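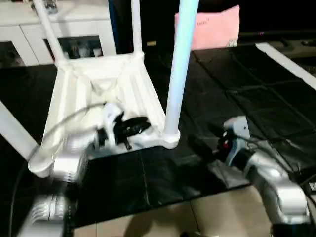 Getting plastic garden chairs clean again

Every summer I tell myself I'll wash the chairs properly before anybody sits on them, and every summer I end up wiping the seats with a damp cloth ten minutes before people arrive. This year I gave in and did the whole lot, and I've written down what worked for me, what didn't, and what I'd skip next time.

We have 6 of the things. Four came from the garden centre at Putbridge, the other two were left behind in the shed when we moved in, and they don't quite match, which bothers me more than it bothers anyone else in the house. They live outside from spring onwards and get the lot: bird mess, sun cream, barbecue grease, and that green film that creeps up from the feet.

Get them off the ground

If you only take one thing from this page, please let it be this one. Stop washing chairs on the lawn! I did it for years, bent double with a bucket, and all that happened was that the legs picked up grass and mud as fast as I could rinse them. Put the chair on a table. Lay it on its back so the legs stick out away from you and you've got the underside of the seat right there at elbow height, which is where most of the muck is anyway (go and look, I'll wait).

Cover the table first. I use black plastic sheeting, the sort sold for keeping weeds down, because I had most of a roll left over from the strawberry bed. An old shower curtain would do nicely too. Let it hang over the edges a bit so the drips go on the floor and not into the table joints, and if you're working indoors put a towel down where you stand. I skidded about like a newborn calf the first time.

Dry brush before you get anything wet

I used to go straight in with hot soapy water and it just turns the dust and cobwebs into paste. A stiff dry brush, a washing-up brush or a cheap paintbrush with the bristles cut short, gets rid of a surprising amount. Go into the corners where the legs join the seat. Spiders love it in there, so if you're squeamish wear gloves. I wear gloves.

The actual washing

A bucket of hot water, a good squirt of washing-up liquid, and a soft brush. That does most of it. Do the underneath first, then the legs, then stand the chair up and do the seat and back last, so that the dirty water isn't running over the bits you've already done. It took me far too long to work that out.

For whatever's left I make a paste of bicarbonate of soda and a little water, thick enough to stay put on an upright bit. Dab it on, leave it while you have a cup of tea, then rub gently in small circles with a damp cloth. If the back has ridges moulded into it, follow the line of them with an old toothbrush. Scrubbing across just skips over the tops and leaves grey stripes in the dips, and on a white chair you'll see every single one of them.

Things I tried and wouldn't bother with again:

Wire wool. It did shift the marks but it left scratches all over the arm of one of the shed chairs, and those scratches have held on to dirt ever since. Same goes for the green side of a sponge if you lean on it.

Neat bleach. I know lots of people swear by it. I left some on too long and the plastic went chalky, so now I stay clear of it altogether. And never mix it with vinegar or with any other cleaner, the fumes are dangerous.

The pressure washer. Great fun – and fine for a quick going-over, but it blasted a chair clean across the patio and I got more of it on me than on the seat. You need something to hold the chair still, and by then you may as well use a brush.

Green feet

The bottoms of the legs are always the worst. I fill an old paint kettle with warm water and white vinegar, half and half, and stand each leg in it in turn while I'm scrubbing something else. Rinse it well afterwards. If your chairs have hollow legs they may well have a puddle inside, so tip them up over the grass and give them a good shake before you bring them anywhere near the kitchen floor. I had a smell in the utility room for days once and blamed the dog.

Check them while you're there

While each chair is lying down, run your hand along the legs and feel where they meet the seat. Plastic gets brittle when it's been in the sun for years. What you're looking for is a fine crack, often paler than the rest, and if you find one on a leg or close to a joint I'm afraid that chair has had it. Glue won't hold a grown-up's weight and it isn't worth a trip to A&E. One of my shed chairs failed this test and now holds a pot of geraniums, which it's very good at.

Bits of roughness on the edges are fine, though. A rub with fine wet-and-dry paper takes them off and stops them snagging your tights.

Drying and putting away

Dry them in the shade, tilted forward against a wall so nothing pools in the seat. Don't stack them damp! Mine used to come out in May stuck together with a ring of black mould wherever they'd touched. Now I put a folded sheet of newspaper between each one and they pull apart easily, with far less swearing.

If you haven't got room indoors, a cover helps, but leave a gap at the bottom so the air can get in. A tightly wrapped stack sweats like anything.

How long it takes

I'd say give yourself a morning with the radio on. The first chair took me 21 minutes and I was quite pleased with that, and the last was a lot quicker because I'd stopped fussing. I did ours one sunny day in July and they've had two barbecues and a birthday since, and all they've needed is a wipe.

A reader from Pimthorpe asked whether the same method does for plastic tables. It does, only you'll have to do the top in sections and keep the paste damp, as it dries out quickly on a big flat surface in the sun. Parasol holes want a bottle brush.

Next time I'll be having a go at the cushions, which I've been putting off since Easter.

Posted August 7, 2024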